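Orchards and Apples, handout 4: keeping fruit through the winter

These are my notes from the third session, tidied up a bit. Kerstin Fuchs asked for the part on storage in writing, so I've put that first and left the grafting for October.

Picking comes before storing, and most people pick too late. Cup the apple in your hand, lift and give it a slight twist. If it comes away with its stalk on, it's ready. If you have to tug, leave it a few days and try again. I still get impatient with this every year - my own early trees at Stokstead ended up half on the grass last time.

Then sort. Anything with a bruise or a hole goes in the kitchen pile, and I mean anything, even the tiny ones (they're the worst!). Late varieties keep, early ones don't, and green cookers are often the best keepers of the lot.
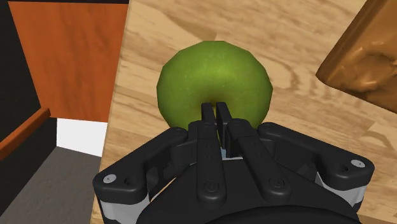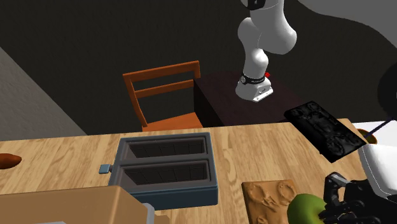 Computer-rendered views: a green apple on a light wooden tabletop (first), and a dark cabinet with an orange wooden chair to its left (second).

Somewhere cool, dark and slightly damp is what you're after. A shed is fine if the frost stays out, and a garage will do if it doesn't smell of petrol, as apples pick up smells very easily. Lay them in one layer on slatted trays, not touching. If you're short of trays, wrap each one in newspaper and you can stack them. Keep pears apart from apples, and keep both well away from your potatoes.

Have a look through them once a week and take out any that have gone soft. Your nose will usually find the bad one before you do.

We ran out of time for the old record book, which is a pity, I'd been looking forward to it. The entries for 1953 are lovely: 165 trays put away, with a grumpy note about mice next to nearly every one. I'll bring it along again.

For next time: bring an apple you can't name, with a couple of leaves from the same tree if you can get them. Two or three fruits are better than one, as they vary such a lot. Knives and boards are provided.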